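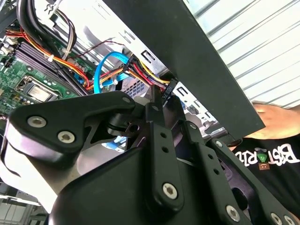 1/12 Robotics club, Wednesday evening

Starting a thread on our student project so the people who missed the last few weeks can catch up. The task is taking apart old desktop PCs with a robot arm. We picked the cables first and I now think that was the hardest place to begin.

2/12
The project is called Mandagi. There's a name on the form because the form had a box for it. Solène Huet runs the club and signs for the parts. I do the gripper and most of the wiring. Solange Lacroix writes the control code.

3/12
The gripper is black plates and links with hex-socket screws all over. The holes along the links are for changing the reach. We've moved the pivots so often that I keep the right hex key on a string round my neck.

4/12
The SATA power connector is our first target. It sits by the drive cage with red, yellow and black leads going into it. A person pinches it and wiggles. The gripper can pinch. Wiggling is a separate job and Solange is still on it.

5/12
Loose cable is the real trouble. The blue data cable stands up in a loop in the middle of the case and the camera at the wrist likes it very much, being bright. The black bundle it hardly notices. We might put coloured tape on the black ones, but then it's a bit of a cheat.

6/12
Rule we agreed in June: one person stands at the case with a hand on it, one person has the stop button, and they're never the same person. Please stick to this when I'm not there.

7/12
Someone asked why we don't clamp the case down. We had a clamp. It bent the side panel and then the drive cage wouldn't line up with anything. A hand is fine for now.

8/12
Numbers, as people keep asking. We did 50 tries at the power connector last month. It came out cleanly in roughly a quarter of them. Most of the rest were the fingers closing on the wires instead of the plug. I've put the log in the shared folder under Jumham, which is the name of the old laptop and I can't rename it.

9/12
Things that helped: going in from the front of the case, slowing down near the cage, and turning off the overhead light nearest the metal wall. The glare off the ribs was upsetting the depth readings.

10/12
Things that didn't help: rubber on the fingertips. It grabbed the cable ties. I peeled it off again and there is still glue on one finger, so don't lend that one out.

11/12
The motherboard stays in for now. Memory would be next, then the processor, but the bracket over the socket has a lever and our fingers are too broad to get under it. I've drawn a narrower tip. It needs printing, and the printer is booked until the Bolto team finish their wheels.

12/12
Next session same time. Bring a dead PC if your family has one in a cupboard, with the hard drive taken out first please. Solène has the key to the store room and there are 2 spare stools in it.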